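Araceli Varela was in seventh grade when she worked out how to avoid reading aloud. She counted the desks ahead of her, found her paragraph, and if it had a hard word near the start she asked to go to the bathroom.

"I stuttered on M and on B mostly," she says. "I could see those words coming from a page away. I missed a lot of social studies."

She went to school in Escobedo, in a class of 12. A small class meant her turn always came. Her teachers let her go without asking much, and her parents thought she would grow out of it.

She didn't. She learned to swap words instead. She said "my folks" because she couldn't say "my mother," and she ordered food she didn't want because it was easier to say.
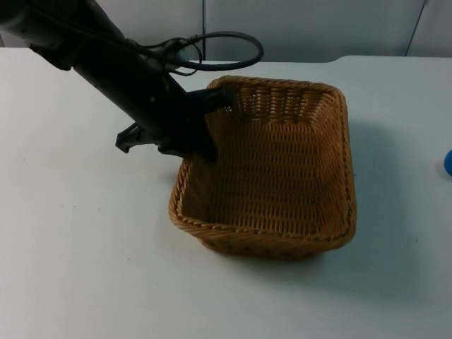
"The swapping gets so quick that people think you're fluent," she says. "Then somebody asks your name and you can't swap that." Her own name was fine, as it happens. Her street was Brilach Road, and she gave directions to it for 10 years without saying it.

The other kids did stare. She doesn't hold it against them - she says she stared at people too. What bothered her more was having her sentences finished for her, usually wrong.

"I'd let them be wrong. I once agreed that I had a cousin in Boston. I don't."

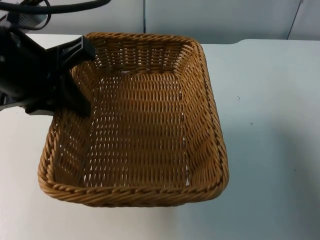
Rutilio Ibarra, asked about those classes, said he had no idea she was counting desks. He thought she was bored, and a little stuck-up, and he was jealous that she got to leave the room. He also said he was one of those who finished her sentences, and that he believed he was helping.

Varela laughed when she heard that. She started speech therapy at 26 and still stutters, more on the phone than in person. Last October she read a 600-word essay to a full room at the library. It took her a good deal longer than she had practiced.

"I got stuck on 'math' for what felt like a week," she says. "Then I said it and went on to the next word."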